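Right. I've had the Gurico arm on trial for a fortnight and several of you have asked whether it's worth the money, so this is a thread. Get a tea.

What you get: Gurico rent you the arm, the gripper and the wrist camera, and you pay 249 quid a month. The software comes from a separate outfit called Kiani, who charge another 15 a month and have their own login, their own app and their own opinion of what "left" means.

My use for it is dull. I strip and refit old office desktops for resale. They come in by the pallet, mostly memory out, memory in, next. My wrists are tired of it and I'd like them to last.

It arrived in 2 boxes. One held the arm. The other held a very large amount of cardboard and a bag of bolts, three sizes, unlabelled. The manual says "use the suitable bolt". Thank you, Gurico.

Setup took me an afternoon, most of it spent teaching the thing where my bench was. You'd think the bench would be the easy bit. It's the one that doesn't move.

Then you pick a job from the Kiani library. There's one called "Desktop memory, general". There's also "Desktop memory, general (new)", which is older. I asked support about this and they said they were aware.

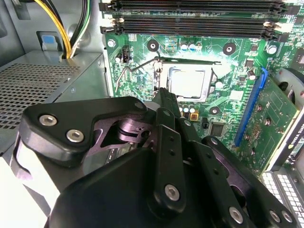
Speed, then. I'm quicker. I'm a lot quicker, and I also stop to look at my phone. But it will do the same dreary move again and again without sighing, and I can't say that about anyone else in the unit.

The gripper is the best part by a mile. Long thin fingers, gentle on a module, and you can set the squeeze from 0 to 100. I've got mine on 15. At 100 I assume it opens walnuts. I haven't tried, because the deposit is more than I paid for my van.

It's also chunky, though. The fingers are slim but what they're bolted to isn't, and in a small case you spend a lot of time working out which way round to come in. If a graphics card is fitted, take the card out first. Kiani's notes do mention this, on page two of a document called "Misc".

Cables are the real enemy. It treats a loose power lead the way my nan treats a cash machine, with a long pause and then a step back. Tie everything up before you start. I now go through more cable ties than biscuits, and I go through a lot of biscuits.

Someone asked how it stacks up against the Cemeck. I had a Cemeck on loan in July. Cheaper, louder, and it came with a proper printed guide that a human being had read. The grip was nowhere near as good and it dropped things with real confidence. I'd still take their guide and Gurico's fingers if anyone's selling that.

Also asked: does it do screws? No. There's a screwdriver add-on made by Bronditer, sold separately, "coming soon" since before I signed up. I've stopped refreshing the page. I've mostly stopped refreshing the page.

Support, to be fair to them, is good. You get a real reply the same day, in whole sentences. One of them sent me a drawing. It was of a different model but I've kept it.

Would I pay for it? For one pallet a month, no, buy a wrist brace and a radio. For what I've got coming in before Christmas, I think so, just about, if they let me out of the twelve-month contract and onto the rolling one. I've asked. They're "looking into it".

Trial ends on Friday so if you want me to try it on something, shout now. No, I'm not doing the walnut.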